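Lanmont shared workshop opens its kitchen-table robot build to new members

LANMONT – The Clovby workshop in Lanmont will open its robot arm project to new members in September. The group has been working on a tabletop setup that handles plates, cups and small food items, and it is now ready to take on more people and publish its build notes.

The project is called Morsy. It began as a weekend job for a handful of members who wanted a robot arm that could do light kitchen tasks on a single table. The arm was bought secondhand. The table, the control software and most of the small parts were put together in the workshop.

Members have spent most of the past season on picking and placing. The tasks are short: move a piece of fruit to a plate, take something out of a bowl, shift a cup to a new spot. Each one is run many times with the items in different positions, and the results go into a shared log. The log now holds 145 completed runs.

"Picking up a cup sounds easy until you try it with the handle pointing the wrong way," the Morsy group said in a statement. "We changed the approach angle more often than we changed anything else."
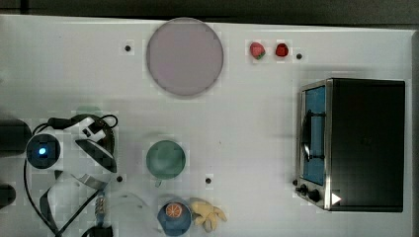
Soft and rounded items took the longest to get right. The first set of fingertips pressed too hard and left marks, so the group lowered the closing force and switched to a slower approach for the last part of each move. Plates remain a weak point. The arm can place items on them with good results, but lifting one by the rim still fails more often than the group would like.

Cable routing has also taken up a lot of time. Early on, a loose cable caught during a turn and pulled a connector out. The lines were rerouted with more slack at the wrist, and the software now limits how far the last joint can rotate. The group plans to move to a cleaner cable path over the winter.

The camera mount and table drilling pattern were worked out with Jeltberg, a small metal and joinery shop in the same building. Jeltberg cut the mounting plates and let members use its drill press in the evenings.

The published build notes will run to 78 pages. They cover the table layout, wiring, power supply, software settings and a list of mistakes to avoid. A parts list with sizes and quantities is included, along with the cutting plan for the plates. The notes will be free to download from the Clovby website.

New members do not need experience with robots. An introduction session lasts roughly 70 minutes and covers the emergency stop, the arm's working area and how to start and end a run. After that, members can book the table in 30-minute slots. Anyone under 16 must come with an adult.

Work planned for the fall includes opening and closing a small oven door, stacking cups and a second set of fingertips for thin items. The oven work will be done with the power disconnected.

The workshop is open to visitors from 6 p.m. on project evenings. Places in the first September group are limited, and sign-up is at the front desk or through the Clovby website.

About Clovby

Clovby is a member-run shared workshop in Lanmont with benches for wood, metal, electronics and textile work. Membership is paid monthly and includes use of hand tools and storage for one project.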